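Bench Sorters and Table Hands Wanted, Kirkia Household Mending Room

Kirkia is looking for a few steady, patient people to join us at the sorting tables from April. If you like handling ordinary things, the kind that live in drawers and on kitchen counters and in the bottoms of bags, then please read on, and forgive us if we go on a bit. We would like you to know what the work is like before you take the trouble to write.

We have been going since 2018, when Fouad Matar cleared out the back half of his framing shop and started taking in boxes from people who were moving house. The boxes still come. Some are beautifully packed, with every cup in its own sheet of paper, and some have plainly been filled by someone sweeping an arm along a shelf with the movers already at the door (we've all been there!). Your job would be to take the things out one at a time, look each one over properly, and decide whether it goes to cleaning, to mending, back to its owner as it is, or onto the query shelf for a second opinion.

A good deal of what reaches the table is small and mixed. Crockery turns up with tools, old phones turn up with wallets and card holders, and stands and racks arrive without the things that used to hang on them. We ask people to work on one tabletop's worth at a time and finish it before fetching more, and to keep metal pieces well away from anything with a glaze.

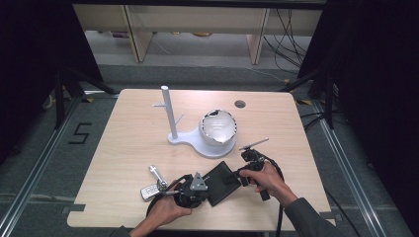

A cup with a rim as jagged as the white one on the stand base goes straight to mending, and you handle it by the body. The old candybar phone and the little wrench would go in separate trays, and a flat black piece like a wallet gets a look on both sides before it is put down anywhere.

Helmi Vainio: I'd want people to know how slow the first couple of weeks feel. I came in thinking I'd fly through it, and I spent most of one morning on a single box of saucers, trying to work out which chips were old and which were new. Mayuree kept telling me to put the saucer down and come back to it, and she was right, it's much easier the second time you look. Also bring a cushion. The stools are not kind.

Thank you, Helmi. We have two new cushions on order, for what it's worth, and the stools are on the list.

What you'd be doing

Unpacking and sorting household items by hand at a table, either alone or with one other person. Writing a short label for each item in plain words. Matching lids to pots, cups to saucers and pegs to racks where you can. Wrapping finished items for return. Tidying your table at the end of the shift, which includes the floor under it, as small screws do love a carpet.

Who we'd love to hear from

You don't need experience in repairs. Our menders, Tadeusz Rutkowska and Mayuree Noiphan, look after the gluing and filling, and they will happily show you what they're up to if you have a quiet half hour. What we do need is a careful pair of hands, handwriting that another person can read, and the good sense to ask when you aren't sure. You should be comfortable sitting or standing at a table for a couple of hours at a stretch. If you need a different height of table or a particular kind of chair, tell us and we will sort it out before you start.

Hours and pay

Shifts run from 9:30 in the morning to 1:00, or from 1:30 to 5:00 in the afternoon. We're offering 14 hours a week to begin with, and more in the summer if you'd like them. The position is paid hourly, with training paid at the same rate, and we'll send you the current pay sheet with our first reply. Coffee and tea are free, and there is usually something to eat if Yara has been baking.

How to apply

Write a letter or an email to Yara Tannous at Kirkia, quoting reference 2294. A page is plenty. Tell us a little about yourself, which shifts would suit you, and one object at home that you have kept even though it's chipped, cracked or missing a part. We do read those bits aloud to each other over lunch, so let us know if you'd prefer that we didn't.

We'll invite people in for a short visit of an hour or so. You'll sort a small box with one of us, see the shelves and ask whatever you like. Please wear something with sleeves that can be pushed up, and leave long necklaces at home.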